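The app that wants to be your bank manager's nicer cousin

Mon 30 November

The founder of Fodari would like me to stop calling it a budgeting app. We are two minutes into our conversation and I have done it three times.

"It's a relationship with your money," she says. "Budgeting is what your parents did on the back of an envelope."

My parents did do it on the back of an envelope. They also paid off a house, and the envelope was free. Fodari is £4 a month, or £2 if you agree to let it look at your spending "in greater depth", a phrase I come back to later.

She used to work for a high street lender, in the part of the building that decided how overdrafts were worded. She left, she tells me, after a meeting in which a full hour went on whether "fee" sounded friendlier than "charge".

"I thought, we're spending all this time on making people feel all right about losing money. What if somebody spent it on helping them keep some?"

It's a good line and she has clearly used it before. I ask how much the average customer keeps. She says it varies. I ask for a figure anyway, and after a pause I get one: £208 over the first year.

That is before the subscription comes off, it excludes people who cancelled, and it is based on what customers told the company in a survey sent out in September. I point out that someone who has stuck with a money app for a whole year is probably someone who was going to save a bit regardless.

"That's a fair challenge," she says. "We'd love to do a proper study. It's expensive, and we're small."

The office is small too, to be fair, up a flight of stairs above a shop selling lamps. She makes the tea herself and forgets to take the bag out of mine.

Fodari works by rounding. Buy a sandwich for £3.60 and it moves 40p into a pot. Plenty of banks do this already and don't ask for anything. What Fodari adds is a voice, a series of messages that turn up during the day to say well done, or to wonder gently whether you need another coffee. The voice is called Mai. I had it on my phone for the fortnight before we met, and by the second weekend I had turned the sound off.

"Some people do find her a bit much at first," the founder says. "Then they miss her when she's gone."

I tell her I haven't missed it yet.

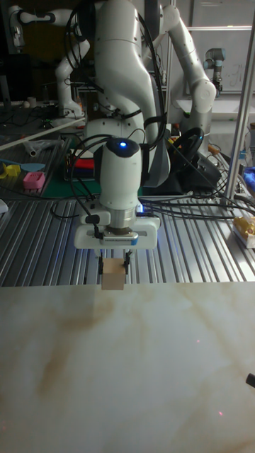 What bothers me more than the nagging is who it is aimed at. If you earn well, the odd 40p going astray makes no difference. If you are down to your last tenner on a Thursday, it might be the 40p that bounces your phone bill. The app is meant to notice this and stop. On my account it carried on until I was a little under £15 in the black, and I only found the setting that changes the limit by going through the help pages.

She winces at this. "It should be on the front screen. It was on the front screen. We moved it in the redesign and we've had complaints."

Will it go back?

"It's on the list."

We get to the cheaper tariff. In return for the £2 discount, customers allow their spending to be shared with what the terms call selected partners. There are two at the moment, Brilov, which sells insurance, and Trarno, which compares energy deals. She insists that neither sees a name.

"They see patterns. They might see that a person in a certain area has just started buying nappies. They don't know it's you."

But I might then get an advert for life insurance.

"You might get an offer that's relevant to you, yes."

So it is an advert.

"If you want to call it that." She laughs, and I like her for laughing. I don't think she is a crook. I think she believes in the thing, and has had to find a way to pay the rent on it, and the way she found looks a lot like the one everybody else finds.

I ask what share of customers pick the cheaper option. Most of them, she says. Does she? She pays full price, it emerges, and has done since the day it launched.

"I should probably be on the other one, shouldn't I? To test it."

Towards the end I ask what she would say to a reader who already has a savings account and a standing order for payday. She thinks about this for longer than anything else I have put to her.

"I'd say they're doing fine. I'd say we're for the person who keeps meaning to set that up and hasn't."

It takes a few minutes to set up, I say, and doesn't cost £4 a month.

"You'd be amazed how many people never do it, though. Years go by. If we're what gets them started, I can live with the £4."

I cancelled my own subscription on the train home. There was £11.20 in the pot. The app says it will be back in my account within three working days, and Mai has sent a message to ask if I'm sure.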